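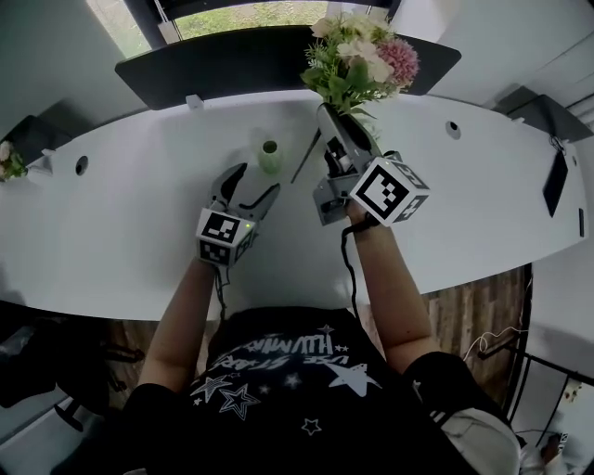
Talk notes – Nekstead refit, Sunday session, keep to 20 min

Thank Burgi Mayrhofer for the intro. Water. Clicker.

Start with the ship. River boat, 84 cabins, built for day trippers really, then sold to Rirkby who wanted week-long cruises. Nobody had thought about where wet coats go. Ask the room – who's slept on a river boat? Wait for hands.

Corridors next. Low ceilings, no daylight. We took the panelling back and lost the brown carpet. 1,028 metres of handrail, all replaced, old one too fat for small hands. Don't get stuck on handrail!! Went on too long last time.

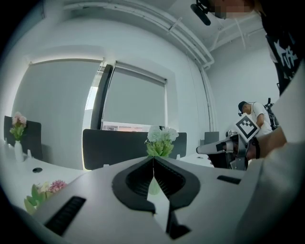

Lounge. Original plan had the bar in the middle, blocked the view both sides. Bogdan Hodoroagă moved it aft in one sketch, owner hated it, then sat in a chair we'd taped out on the floor and changed his mind. Tell that properly, it's the best bit.

Weight. Every kilo gets argued over. Stone tops out, thin veneer in. Saved 3,958 kg on the upper deck alone, which paid for the bigger windows. Naval architect happy for about a day.

Colour – grey-green, from the river in winter. Enache did the fabrics, second batch came in the wrong dye lot, used it in the crew mess and the crew like it better than ours.

Cabins: up to 70 bags under beds on a full sailing if the frames are lifted. Beds were to low. Lifted them.

What I'd do over: lighting in the dining room, too cold at breakfast. Door swings. Would of asked the housekeepers sooner.

Flelen job – only mention if asked, not signed yet.

Questions. Finish by 11.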